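4.2 Marbled doughs and the problem of the second color

Of all the breads we worked with, the marbled ones gave us the most pleasure and the most trouble. A marbled loaf is two doughs living in one crust, and they rarely want the same things. The dark dough (cocoa in most of our batches, purple sweet potato in the rest) drinks more water, ferments at its own pace and tears sooner when it is rolled thin. The pale dough is forgiving. Put them together and every small mismatch shows up on the surface, which makes these loaves a wonderful teaching tool for anyone who wants to see how a dough behaves!

We baked 14 batches at the Kasprzak test bakery in July, all from the same base formula: 400 g of bread flour for the pale portion and 200 g for the dark, with milk, butter, sugar and yeast scaled to match. The only things we changed were the hydration of the dark dough, the resting time before lamination and the direction of the final roll. Flour came from Jondton and was used within the week. Full formulas are given in Appendix B.

The first result is one that home bakers have suspected for years. When both doughs were mixed to the same hydration on paper, the dark one was always stiffer in the hand, and the bands broke into short dashes as the loaf was shaped. A splash more milk in the dark portion fixed this almost completely. The bands ran long and smooth, and the two colors stayed together when the loaf was sliced. Oval rolls such as the one in Figure 3 are a lovely shape for judging this, with so much curved crust on which the bands can be followed. 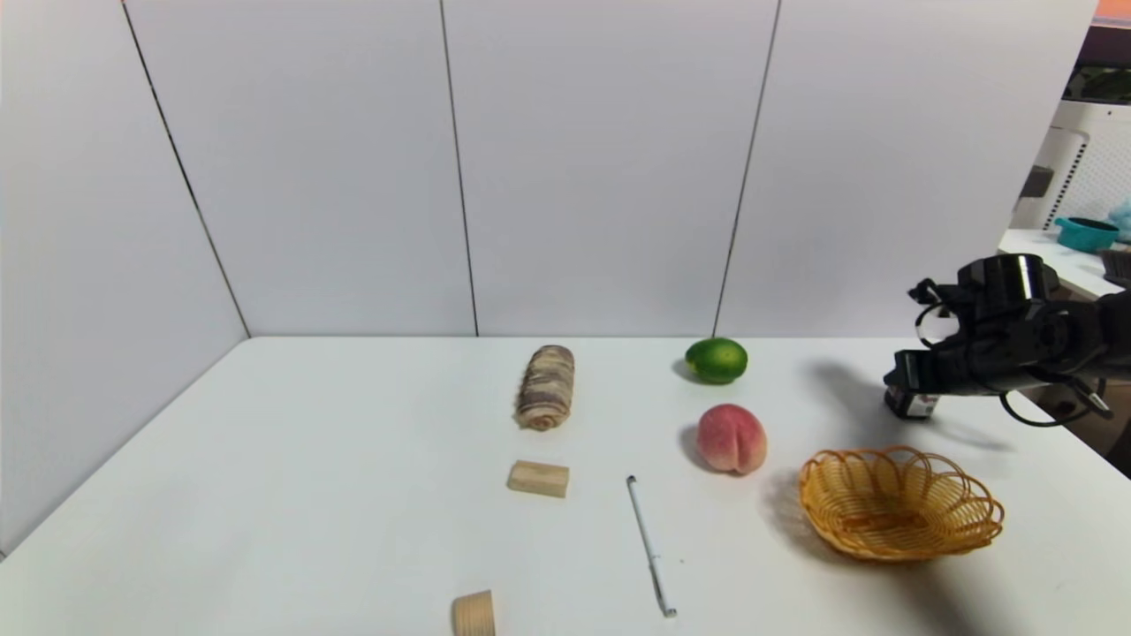

Figure 3. Striped roll with pale and dark bands, on a white tabletop.

Drita Janevski, commenting on a draft of this section, wrote that we were giving water too much of the credit. In her own baking, resting the dark dough overnight did more for the bands than any extra milk, and she asked whether our wetter batches had simply relaxed faster. It is an excellent question, and it sent us straight back to our notes. The batches with extra milk had indeed been given the longer rest more often than the others, so the two effects are partly tangled. We can say that the stiff dough improved with rest and still broke at the ends of the roll. We cannot say how a wet dough with no rest at all would do, and we would love to see someone try it.

Rolling direction mattered more than we expected. Sheets stacked and rolled from the short side gave tight spirals and narrow bands. Sheets rolled from the long side gave broad, lazy swirls, and these were the loaves our tasters reached for first. A half twist before the final proof produced a surface closer to wood grain. None of this changed the crumb in any way the tasters could name, although several of them insisted that the darker slices tasted sweeter. They were not, at least by formula: the sugar was matched across both doughs.

Proofing was the other place where the two colors disagreed. The cocoa dough lagged behind, and if we waited for it, the pale dough went slack and the bands sagged toward the base of the loaf. The best compromise was to give the cocoa dough a head start of 2 folds in the bowl before the pale dough was mixed. The sweet potato dough needed no such help. It rose happily with its partner and kept a soft violet tone near the center, though the crust browned enough to hide much of the color outside.

Crust color is the subject of Section 4.3, where we compare milk wash, egg wash and no wash at all on loaves from the same batches.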